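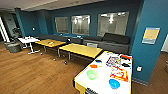 Surface registration tells the Lenano planner which horizontal planes it may treat as work surfaces, and at what height. The perception node proposes candidate planes from the head camera, and the operator accepts, rejects or edits each one in the Tsao console. In a room with several tables the node often returns more planes than the task needs. With a layout such as a white table with a thick yellow edge in the foreground, two yellow-topped tables behind it and bench seating along the back wall, the bench seats are likely to be proposed as well, and must be rejected by hand. Objects on a surface, such as the green and blue bowls on the near table, do not prevent detection of the plane beneath them.

Last updated: April
Reading time: 3 minutes
Filed under: Set-up > Perception > Surfaces

4.3 Registering work surfaces

Before you start, complete the head camera calibration in 4.2. The Emberg driver must be running and the base must be parked.

1. In the console, open Map > Surfaces and select New Session.

2. Set the head to the survey pose. The near work surface should fill a good part of the lower view, with floor visible beside it. The floor plane is used as the zero height.

3. Select Detect. Candidate planes are drawn over the live view in grey. Wait until the status line reads STABLE.

4. Select each plane to be used and press Accept. Accepted planes turn green and are given an identifier (S1, S2 and so on) in order of acceptance.

5. Select each remaining plane and press Reject. Planes left grey are treated as obstacles with unknown tops, and the planner keeps a wide margin over them.

6. For each accepted plane, enter the measured height in millimetres under Reference Height. Measure from the floor to the top face, not to the trim. A table of 900 mm is entered as 900.

7. Check the value under Residual. If the field is shown in red, repeat from step 3.

8. Press Save. The session is written to the Nurnance scene file.

Note: Printed sheets and game boards lying flat are merged with the surface under them. If a task has to pick up a sheet, add it as a flat object under Map > Objects after saving.

Note: Glass is not modelled. Interior windows may produce planes at false depths, in particular where ceiling lights reflect in the pane. Draw an exclusion region over each window – see 4.5.

Caution: Small items on the floor under a table may be hidden from the survey pose. Clear them before the base is allowed to move.

4.3.1 Edges and corners

The planner shrinks each accepted plane inwards by the edge margin before placing anything on it. A thick edge in a contrasting colour can be split off as a separate strip. If so, select both parts and press Merge.

4.3.2 Error codes

822 – No floor plane found. Tilt the head down and repeat step 3.

1040 – Two accepted planes overlap. Reject one, or merge them.

2970 – Scene file locked by another session. Close the other session and press Save again. Accepted planes are kept until the console is closed.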